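The arm that knows when to wait

Most of the code Concetta Cocco has written in the past year exists to stop a robot doing something. She works on the planning software at Prarum, a small company with one long room above a tile showroom in Bidgate, and her part of it sits between the camera and the arm. The camera software says where it thinks a block is. The arm will go wherever it is told. Her layer decides whether going there is a good idea.

Blocks in a bin are an old problem. They are plain shapes, they don't bend, and anyone can buy a box of them. Put several in a container and let them lie as they fall, and a program that did well with one block on a flat table starts making bad choices. It picks the block it can see best, even if that block lies close to a wall. It closes on two at once. It plans a clean path for the fingers and forgets that the wrist behind them is a good deal wider.

Prarum's software is called Ventura, and it was written to deal with the wrist. For each block the camera finds, it works out a set of possible grips, usually 13, turning the gripper a little each time. Every grip is then tested against a model of the bin and a model of the whole tool, cables included. Those that touch anything are thrown out. The rest are given a score, and the arm gets the best one.

"The cables were the last thing we added and they should have been the first," Cocco says. "We had a lovely model of the gripper and nothing at all for the hoses and wires. The planner thought they weren't there, so it would roll the wrist right over and pull everything tight."

Ventura now treats the cable loop as a fat, soft ring around the wrist. It can brush the space near a wall, at a cost to the score, but it can't go through one. The ring is much bigger than the real loop on most moves. Cocco would like a proper model that bends as the arm turns, and has a half-finished one on a branch that she hasn't touched since August.
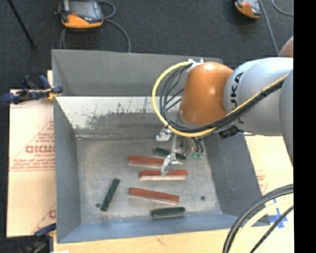 The other half of the work is seeing. Amedeo Bianchini looks after that side, and his complaint is the bins. A new one is an even colour and easy to subtract from a picture. After a few months of metal fingers scraping along the bottom it is full of marks, and some of those marks have straight edges. An early version of his detector reported blocks in places where there was only a scuff. Dark green on dark grey gave him trouble in the other direction, and red hardly any.

He tried painting the floor, and the paint came off. In the end he went back to the depth data and made the colour picture take second place. A scuff has no height. If a patch looks like a block but lies level with the floor, the detector drops it. If it stands up from the floor but has an odd outline, it is kept and marked as partly hidden, and Ventura is told to leave it until something on top has been moved.

That last rule cut the number of bad grips more than any change to the grip scoring. In the final test before the present release, the arm made 126 attempts and failed on 19. Bianchini has a folder for each of the 19. Most are blocks lying end to end, which the depth data shows as a single long one. The grip is then planned for the middle, where the join is, and the fingers close on two ends.

There are two ways to fix this and the pair disagree about them. Bianchini wants to give the detector the true size of the blocks, so that anything too long gets split. Cocco thinks that ties the software to one kind of object, and would prefer the arm to give a doubtful shape a small push and look again. Pushing is slower. It also needs a planner for pushing, which Ventura doesn't have, and a way to tell a shape that has come apart from one that has only slid along.

For now the size check is in and can be switched off in the settings file. Brirness, the packing firm that pays for part of the work, asked for it, as the goods it handles come in 3 fixed sizes.

Much of a normal day goes on reading logs. Each attempt leaves a record of what the camera reported, which grips were thrown out and why, and the force on the fingers as they closed. Cocco wrote a small viewer that steps through the record and draws the rejected grips in grey. It was meant as a stopgap, and it has become the tool everyone opens first. When a grip looks wrong she can click on it and read the reason, which is often a dull one: a bin measured badly, or a table that has been moved without anyone running the calibration again.

Calibration takes six minutes and people skip it. The next release will refuse to start if the bin walls are not where the model says they should be. Bianchini has asked for a way round that check for demonstrations, and Cocco has said no.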